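My Year as the Worst Player on the Baird Road Team

2021-10-15

I signed up for table tennis by accident. I'd gone into the Renholm rec center to ask about swim lanes, the woman at the desk slid the wrong form across, and I was too embarrassed to give it back after I'd filled in my address. So that was me, a member of the Baird Road second team in the Trelier League, with a paddle from a gas station and no serve to speak of.

The Trelier has 14 teams and they take it seriously. I mean warm-up jackets, paddle cases with little zippered pockets for the other paddle case. My first match was away, against a retired mailman with a bad knee who stood perfectly still and made me run 100 miles. I lost 11-2, 11-4, 11-2. He shook my hand and told me I had good shoes.

I went home and practiced serves against the garage wall until my neighbor asked me to please stop (fair enough, it was late). Then I did the thing every beginner does and decided the trouble was my equipment.

Oh, the rabbit hole! There are people online who can argue for 8 pages about sponge thickness. I bought a blade, two sheets of rubber and a bottle of glue, and I put the whole thing together at the kitchen table with an air bubble right in the middle of the forehand side. The ball came off it like a frog. My captain peeled it apart, sighed, and redid it in the parking lot before our next match. 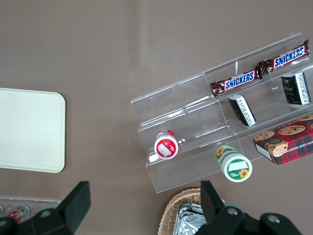
What helped in the end was a Tuesday-type habit, boring and regular: an hour a week with the center's ball machine, backhand only, until my elbow complained. The machine doesn't care if you swear at it. By spring I could keep a rally going long enough to get nervous, and being nervous in a long rally is a lot more fun than being beaten in a short one.

My first win came in September, at home, against a guy from the Trultus team who was having a terrible night with the net. Three of his shots in the last game clipped it and dropped back on his side. I'll take it! I yelled so loud that both matches on the next tables stopped, and I had to go around apologizing.

We finished second from the bottom. My own record was 2 wins and a whole lot of the other thing, and I've already paid my dues for next season. I still haven't asked about the swim lanes. The mailman's knee is better, I hear, and we've got his team in the opening round.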